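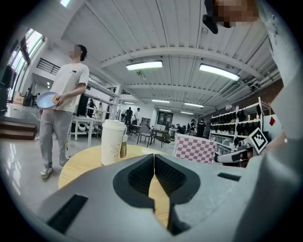

Início > Energia > Perguntas frequentes

Sobre | Tarifas | Calculadora | Contacto

Última atualização: sábado, 21 de fevereiro de 2026

Perguntas sobre o autoconsumo coletivo em Brolell

O que é o projeto Trokska?

É uma instalação solar partilhada entre vários prédios do bairro de Brolell. São 760 painéis nos telhados, e a eletricidade produzida é repartida pelos 91 participantes. Cada um continua com o seu contrato normal para as horas sem sol.

Preciso de ter painéis no meu telhado?

Não. Basta que a sua casa fique a menos de 2 km da instalação e que o contador seja inteligente.

Como se calcula a minha parte?

Por um coeficiente fixo, que está escrito no contrato de adesão. O coeficiente pode ser alterado uma vez por ano, no mês de março. O pedido faz-se por escrito.

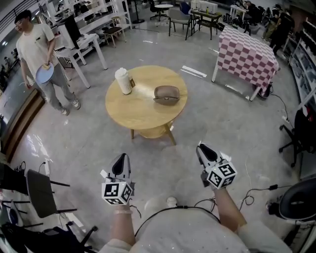
Quanto custa entrar?

Em Dubey, onde começou a primeira fase, a quota média foi de 2619 euros por habitação. Para Brolell o valor ainda depende do número final de adesões. Pode-se pagar em prestações.

O que acontece à energia que não consumo?

Vai para a rede e é comprada pela comercializadora Cloritz, ao preço do mercado. O crédito aparece na fatura do mês seguinte. No inverno este crédito é pequeno, convém não contar muito com ele.

E se eu mudar de casa?

A quota pode passar para o novo morador ou ser vendida a outro participante. Avise com dois meses de antecedência, por favor.

A quem posso escrever?

As dúvidas sobre contratos são respondidas por Quyên Vi, em português ou em inglês. Indique sempre o código do ponto de entrega, que se encontra na segunda página da fatura.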